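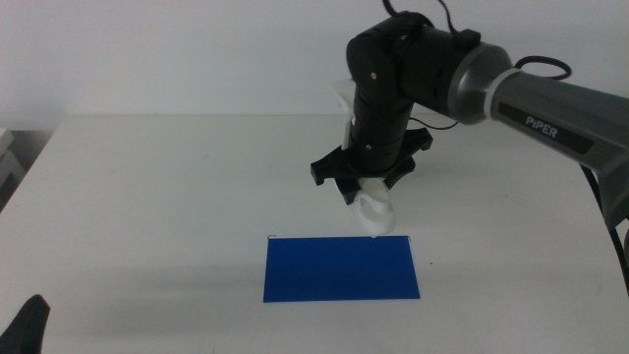
Unit 8: Folding Flat Goods

Course: Linen and Textile Care, Level 2
Instructor: Ashok Shakya
Handout revised March 16, 2021

What this unit covers

Flat goods are anything with four straight edges and no seams that shape it: napkins, tea towels, pillowcases, table covers, dust cloths. We start with a single rectangle laid out on a bare table. Fitted sheets are in Unit 9 and will not be on the practical.

Setting up the table

Clear the table completely. Wipe it and let it dry. A plain, light surface is best for colored goods because the edges are easy to see. A blue piece on a white table shows a crooked edge right away; a white napkin on the same table does not, so use the gray mat from the supply shelf for whites.

Lay the piece flat with one long edge toward you. Smooth from the center outward with the side of your hand. Do not pull on the corners. Pulling stretches the fabric on the bias and the piece will no longer be square.

Half fold

Take the two corners of one short edge and carry them to the opposite short edge. Match corners first, then the edge between them. Set the crease with one pass of the hand.

Check before going on. If the corners are off by more than the width of the hem, open the piece and start over. A small error in the first fold doubles in the second.

Quarter fold

Turn the piece so the crease is on your left. Bring the near edge to the far edge. The finished rectangle should have one corner with no loose edges. We call this the closed corner. It goes to the front left in every stack.

Third fold

Used for tea towels and for anything stored on the narrow Sarum shelves. Fold one long edge in by a third, then lay the other over it. Mark the thirds with your fingers the first few times.

Stacking

Closed corners together. No more than 17 pieces to a stack. Keep sizes separate even when the color is the same.

Terms to know

Bias: the diagonal direction of a woven fabric, where it stretches most.
Hem: the turned and stitched edge.
Hand: how a fabric feels and drapes.

For next class

Read the Rathore packet, pages 2 to 8. Bring one flat piece from home, washed and unironed. The practice log is due at the start of class.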